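Lornis Conversation Set – Ancestry and Belonging
Second edition, boxed

Many people are asked where they come from, and then asked again, because the first answer was not the one that was expected. Lornis is a set of printed cards for groups who want to talk about this question and the ones that stand near it: family origin, names, accent, skin, the boxes on a form, the country of the grandparents. It is made for adults and for older students. No earlier reading is necessary.

The set was written and is printed by Stomik, a small publisher in Dunstan. We have made discussion materials for libraries, workplaces and evening classes for several years, and Lornis is the one we are asked for most.

What is in the box

32 question cards, large print, one question on each side
2 listening cards, which pass from hand to hand
A guide for the person who leads the group, spiral bound
A fold-out sheet with the ground rules
A cloth bag for drawing the cards

The cards are divided into four parts, marked by color: Names, Family, Forms and Offices, and Strangers. We advise to begin with Names. Almost everybody has a story about their name, and it can be told without giving away too much. The part called Strangers is the hardest one and should wait until the people in the room know each other a little.

Some sample questions

Which word for your background do you use yourself, and which word do you only hear from others?
Did your family ever change how it spells or says its name?
On what form did you last hesitate, and what did you mark in the end?
Is there something people believe you know, only from how you look?

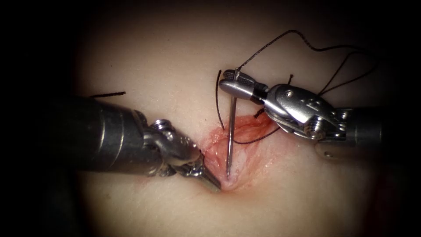

A buyer in Zundport wrote to us that her group stayed on the card about forms for the full evening, and that two cousins found out they had been marking different boxes all their lives. She also said the ground rules sheet should be bigger, so that it can be read from the other side of the table. In the second edition it is.

How a session goes

One person draws a card from the bag and reads it aloud. Then there is one minute of silence. The person with the listening card may not speak, and when the round is finished they say back what they heard, in their own words. Anyone may pass on a card and does not have to give a reason. A session with six people and three cards takes a little more than one hour. Larger groups can split in two, and this is why there are two listening cards.

We ask that no one is made to speak for a whole people. If there is only one Black person in the room, or one immigrant, the leader should read page nine of the guide before the session – it has advice on this, written together with groups who had tried the cards and told us where it went wrong.
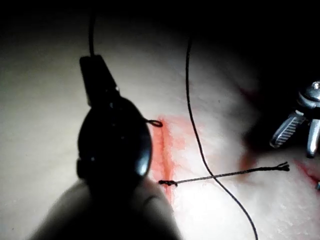

The guide gives a full chapter to the follow-up question, which is where most leaders have trouble. A first answer is often short and polite, and the leader must decide if there is more to ask or if it is better to leave it. We tell leaders to come close and stay light, like the small black curve that rests just against the edge of the wound in the photo, and to wait there for the other person. A question such as "Do you want to say more?" is usually enough. "Why do you feel that?" sounds like an examination and we took it out of all the cards. The chapter ends with a list of phrases for closing a round when somebody has become upset.

Changes from the first edition

The questions about marriage have been rewritten. The word "mixed" is now explained in the guide, together with the reasons some people like it and others do not. Four cards on school were removed and four on work came in their place. The bag is a darker blue. If you own the first edition, you can order the new cards alone, without the box and bag.

Details

Weight with box: 1,315 grams
Weight without box: 1,202 grams
Language: English (a Spanish edition is planned for September)
Age: 16 and up
Group size: three to twelve

Orders and returns

We ship from Dunstan. Libraries and schools may pay by invoice. An unopened set can be sent back within one month. If a card is missing or damaged, write to us which color and number it has and we will mail a new one without charge. The ground rules sheet may be copied freely for use in your group, but please do not copy the cards.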